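## 4. The shared-workshop build

### 4.1 Bench and objects

The second cell was put together in a shared workshop in Garlow, on a white-topped table that had already had holes drilled in it for some earlier job. We left the holes. They're handy as fixed points when re-zeroing the arm, and filling them would have cost an afternoon. Total spend on parts, not counting the arm, was 693 pounds, most of it on the wrist bracket, the camera and cables (we bought the wrong length twice).

Objects were everyday kitchen things and pretend or real food, whatever was to hand. No attempt at a standard set. The layout is changed by hand between runs, by whoever is nearest, with one rule only – nothing closer to the table rim than a hand's width. Figure 3 gives the two views used in this section, (a) from over the bench and (b) from the wrist.

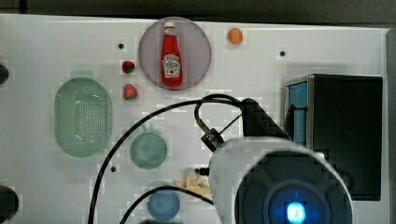

*Garlow, March*

**Figure 3(a).** Bench view. Ketchup bottle upright on its plate at the back, colander to the left, green and blue bowls nearer the arm, crackers beside the blue one.

Cable routing is the weak point of the build and we may as well say so. The long black cable leaves the wrist mount, goes up and over the green bowl and comes down on the colander side; a second one crosses the blue bowl. Both are in the bench view for a good part of any run. We tried clips, then a sprung arm, then a sleeve from the Kallau build notes. Sleeve was too stiff, wrist joint stalled at the far reach. Clips came off. In the end the cables were left free with a generous loop, and the planner was given a keep-out zone above the mount. Crude but it holds.

Effect on the bowls is what you'd expect. A round bowl with a cable over its rim no longer has a round outline, and the fitting step (Section 3.2) then puts the centre too far towards the clean side. Of 33 trial layouts, 14 had a cable over at least one dish. In 3 of those the fit failed outright and the run was stopped by hand. The rest went ahead with a poor centre, good enough for dropping something in, not good enough for picking the bowl up by its edge.

Small flat things are a seperate problem. The crackers lie in a loose pile and are nearly the same brightness as the table, so the pile comes out as one blob or as nothing. Strawberries fine, orange ball fine, both stand out well from the white. We did not tune for the crackers. Left them in the layouts anyway, as a known hard case.

### 4.2 Wrist view

The wrist camera is small and cheap and has a fixed focus, set for things between the jaws. Anything much further off goes soft, so the table is little more than a pale field. That suits us – less background for the grasp check to trip over. Picture quality over the long cable isn't great, blocky along hard edges, the slanted edge of the left jaw plate being the worst.
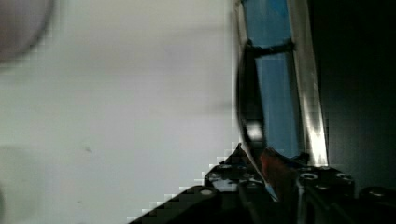 **Figure 3(b).** Wrist view. Clear plastic object above the gripper, base between the jaws; blue seen through the plastic.

Clear plastic gave the grasp check more trouble than anything else on the bench. The check looks for a change of colour in a fixed window between the jaws, and with a see-through wall it picks up whatever is behind. Glare makes it worse: a bright strip down one side gets read as the edge of the table. Two fixes tried. First, a narrower window placed low, right down by the jaw plates. Second, the Begay threshold, which throws away the brightest pixels before comparing. The narrow window helped more and costs nothing to run. The threshold needs resetting whenver the workshop lights are changed, and other people use that room.

Jaw plates were redrawn once during the build, from the Plonari pattern, keeping the round openings and moving the bolt heads away from the inner edge. Plates are matte black, which keeps stray light down in the wrist view. Drawings and the wiring list are in Appendix B. Timings for the two cells are compared in Section 5.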